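Support > Tickets > Room bookings
Back | Next | Print

Hamish Merrick, Saturday, March 4, 2023
Vallow calendar has booked the Zovach room twice again. Cleared the cache, as instructed - it remains clear, and wrong.

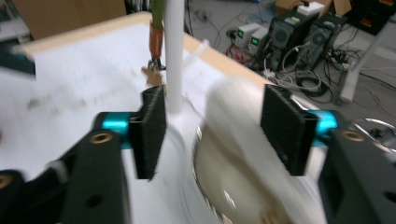 White tabletop, Zovach room.

Glenys Tomoana, support
Please switch off repeat bookings and sync again.

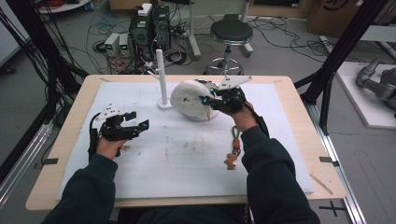

Did both. It now lists 2,815 bookings, all mine, the last in December. I'm flattered, but I only wanted one.

Recent tickets
Sosteck login loop
Hao printer offline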